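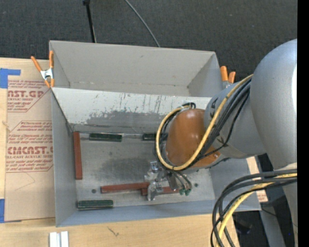 Singer Sibusiso Mofokeng and actress Varine are engaged, and the first person to hear about it was his mother, who picked up the phone at 5 in the morning and assumed something was wrong.

Mofokeng shared the news from the stage in May, near the end of the last show on his spring tour. He had finished the slow version of "Pevov" and was supposed to go straight into the encore. He stopped instead, asked for the house lights to come up and told the crowd that he was getting married. Varine was standing at the side of the stage and waved, then went back behind the curtain. The venue holds 2522 people and it was sold out.

The two have been together for a little under two years. They met on the set of Primel, the hospital drama in which she plays a night nurse and he had a small part as a patient's brother. His character lasted two episodes. Varine has said in the past that they didn't speak much during filming and that he sent her a message only after his second episode aired, asking if she thought he should keep acting. She told him to stick to music.

They kept quiet about it for most of the first year. Fans worked it out when both of them posted the same view from a hotel balcony, a few hours apart.

He proposed at home, he told the audience, after a plan to do it at a restaurant fell through. The kitchen had closed early and they ended up eating toast. The ring belonged to his grandmother and had to be made smaller. Varine has been wearing it on her right hand for several weeks, which is why the gossip pages missed it – a few did print photos of the ring and called it a gift to herself.

The wedding will be small. Mofokeng said they are keeping the list to 100 guests, and that his side of the family could fill that alone. His older brother will be best man. Varine's two sisters are bridesmaids, and the younger one is flying in from drama school and has asked to sing. No date has been given. Varine is filming the fourth season of Primel until the fall, and people close to the show expect the wedding to come after that.

One person who won't be performing is the groom. He said he has sung at 594 weddings, nearly all of them before his first album, when that was how he paid the rent, and he would like to sit down at this one.

His new record, Sundaram, is still set for release later this year. It was finished before the engagement, though he has gone back to the studio to add one more song. Asked by a fan outside the venue if it was about Varine, he said she hadn't heard it yet and got into the car.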